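Slide 7, where the examples come from (two minutes, don't rush!)

OK, so this is the part I love. Radosław and I wanted 2000 runs for Gillus to learn from, and we got 378 out of the first batch that I'd happily show my mother. Say why: I kept bumping the balls off the board (own up, get the laugh).

Then Sioned's trick. Change the light every 25 runs, so the arm can't lean on one set of shadows. Pause here, people write this down.

Click.

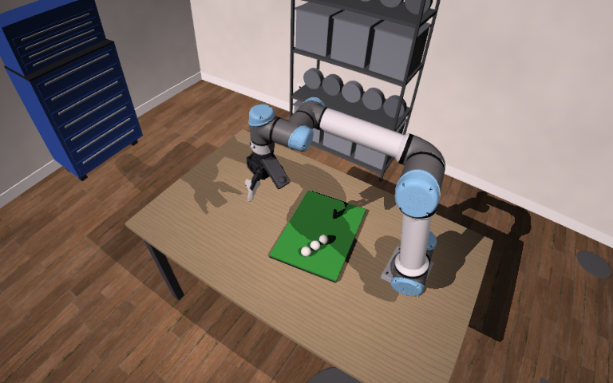 Simulated arm, green board, three white balls

Ask who has tried this with a real arm. Hands up, then over to Noel for the training side – he has 10 minutes.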